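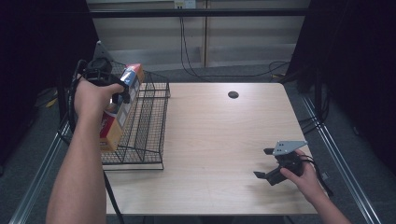
Buying two more of anything before the first two have paid their way is asking for trouble, was how one packing lead at Drarau put it when the equipment plan went round in March, and the plan has been trimmed since. The firm will now budget for one extra pair of hand-held grippers, with the option of another pair later in the year if the numbers hold up.

The decision came out of a short meeting that overran. Drarau packs and ships small boxed goods for other firms and wants part of its basket work, boxes in, boxes out, done by a pair of robot arms by next spring. Before any arm gets ordered it needs recordings of people doing the same job by hand, with the same sort of gripper the arms would carry. So the grippers come first. Arms after. That order was argued over for most of the winter.

Two suppliers were asked to quote. Hedis came in lower on the grippers but charges separately for cables, mounting plates and spare fingers. Ulham is dearer up front, everything in the one price, and a longer wait for delivery. Drarau has gone with Hedis for this round. Ulham stays on the list for the arms, which will be a seperate tender.

The spare fingers are the line most likely to grow. Hedis wants 477 pounds for a full set, fingers and fixings, and the first estimate had left them out altogether. Wear depends on what gets picked up. Card is kind to them, wire baskets less so, and catching a finger on the mesh is the commonest way to ruin one, according to the people on the bench. The plan now allows for two sets over the year. One in the drawer, one on order.

Cabling was the other gap. Every gripper is wired, and the money for longer leads, clips and something to keep them off the floor had been lumped under "sundries" with the tea and the printer ink. It has its own line now. Wireless versions were looked at and dropped: batteries, chargers, another thing to go flat in the middle of a shift.

Staff time is the biggest cost by a long way and always was. The project, which goes by the name Yusuf inside the firm, needs people at the bench for steady stretches, handling box after box, and those people come off the packing floor. Managers have agreed to 80 hours a month until the summer. Packing had offered less. Yusuf had asked for a good deal more. Overtime will cover the gap at busy times, paid out of the project and not out of packing's own budget, a point the packing side wanted in writing and got.

Comfort came up too. Holding a gripper in each hand for a whole morning is tiring, more so in the wrist, and sessions will be kept short with a proper break between. Seating is being priced. Somebody asked about table height, nothing decided, but an adjustable table is down as a "would like" and may get bought if the Hedis order comes in under.

What has been put off: the arms themselves, the safety fencing, floor marking, and any building work. None of that will be costed until the recordings have been looked at, and the view in the meeting was that pricing fencing now, for arms nobody has picked, would be guesswork. The fencing quote from last year is out of date anyway. Training for the maintenance crew is also pushed back, with some grumbling, as they would like to see the kit before it is theirs to mend.

Also off the list is a second work area. The earlier plan had one at each end of the building. The firm will run a single one and see how full it gets. If it is booked solid by the summer the question comes back, along with that optional extra pair of grippers.

Packing staff who spoke up were mostly fine with it. A few wanted to know what happens to basket work once the arms are in, and were told no posts are going this year and that next year's plan has not been writen. Not everyone was happy with that as an answer. It will be asked again at the next staff meeting, 2pm in the canteen, date to go on the board.

The order with Hedis goes in once the finance side has signed the revised sheet. Delivery to follow, no firm date from them as yet. Anyone with bench time down for the project should check the rota before swapping shifts, as the new hours are already on it.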